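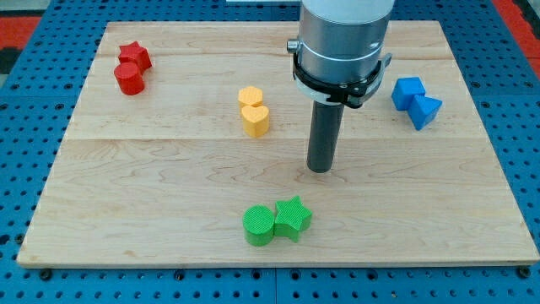
Bralletcombe on screen: your questions

Last updated: 25 November 2025
4 min read

What is it, exactly?
It's my documentary about the Pelledham warehouse nights and the people who danced at them. I'm Tekle Abdella, I directed it, and yes, I went to far too many of those parties myself!

How long is it?
Just over an hour. The first cut ran past three and my editor, Aurélien Jacquet, was very patient with me about that.

Where can I watch it?
It's on the Grarno site, free to stream until the end of the month. After that it goes to rental — I don't have the price yet, so please stop emailing Aurélien about it.

Is there a soundtrack?
Yes! It has eight tracks, most of them by Gökçe, who also plays the closing set in the movie. The download is up now. The vinyl is limited to 200 copies and ships from my apartment, so give me a little time.

Can I show it at my club or school?
Please do. Send me the city and the size of the room. Anything up to 60 seats is free, and for bigger places we'll work something out.

Are there subtitles?
English and French for now. Turkish is half finished (the slang is killing us).

I was at the October screening and the bass sounded thin. Was that the movie?
Nope, that was the room. Try it at home with decent headphones.

Will there be a second one?
Ask me after I've slept. I do have a box of tapes I haven't opened — mostly after-parties, if the labels are right.

23 comments
Share 41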